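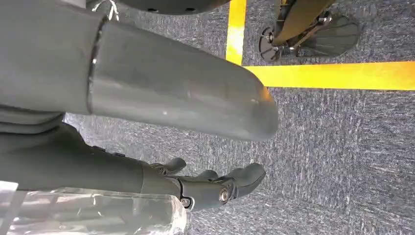

**Figure 3.** View from the wrist camera, with the large digit reaching out over the carpet and the yellow floor markings behind it.

### 4.2 Keeping the hand out of its own map

Most of the trouble we had with the Lesach planner in its first months came from the hand mistaking itself for the world. The wrist camera sits so close to the fingers that a good part of every view is hand, and the early version of our perception code would happily take a fingertip for an obstacle, add it to the local map, and then ask the planner to steer around it. The planner, being an obedient piece of software, would try. In Figure 3 the large digit stretches right across the middle of the view, and its matte gray is not far from the darker strands of the carpet underneath, so a mask based on color alone has very little to hold on to. There is also a small orange-yellow patch on the upper right side of the tip, close to where the horizontal floor stripe passes behind it, and patches like this one gave our stripe detector a good deal of grief.

Our first thought was to draw the hand from its geometric model at the measured joint angles and simply blank out whatever it covered. This works nicely for the rigid links. It works much less nicely for the flexible covering near the base of the large digit, which folds differently depending on how the hand arrived at its pose, and which no joint sensor tells us anything about. We tried padding the mask to make up for it, and for a while we were quite pleased with ourselves – but a padded mask also swallows anything small that lies close to the palm, and those are very often the things we most want to see.

The version we settled on keeps both ideas and lets them argue a little. The model mask is drawn tightly, with no padding at all, and a second, learned mask is allowed to add pixels only inside a narrow band next to it. Outside that band the learned mask has no say. Abimbola Uzor wrote the first form of this rule on a whiteboard as a stopgap, and it has outlived three more ambitious replacements. The learned part was trained on 104 short recordings, 19 of which we held back for testing. We split by recording and never by single image, because neighboring images look so much alike that a random split would have flattered us badly.

Clear plastic deserves a paragraph to itself. A transparent container alongside the palm shows highlights, creases and whatever color comes through from behind, and the depth estimate there tends to jump between the near surface and the far one. We do not try to repair it. When the depth values inside a region disagree by more than a set amount, the region is marked as uncertain and passed on to the planner in that state, and the planner keeps the same clearance from it that it would keep from a solid object. This makes the hand somewhat shy around bottles, and readers who need to pick up many of them may well want to choose differently.

The floor markings are treated separately. They give us a cheap check on the camera pose, and we were glad to have them, but a reflection of a stripe on a finger can look very much like a short piece of the stripe itself. The detector in Zekuneo therefore runs after the mask and accepts a segment only if it lies on the estimated floor plane. Tímea Fekete suggested this order of steps after going through six recordings in which the pose had drifted for no reason we could find. Before the change, the two modules ran side by side and shared nothing except a clock, an arrangement we had inherited from the older Dravon code and had never stopped to question.

One weakness remains. When the fingers close quickly, the joint readings lag the image slightly and the tight mask trails behind the fingertip, leaving a thin sliver of finger exposed. We delay the image by the measured lag before drawing the mask – this covers slow and medium motions well enough – and for fast closing we freeze the local map until the joints have settled. Section 4.3 describes how the planner behaves while the map is frozen.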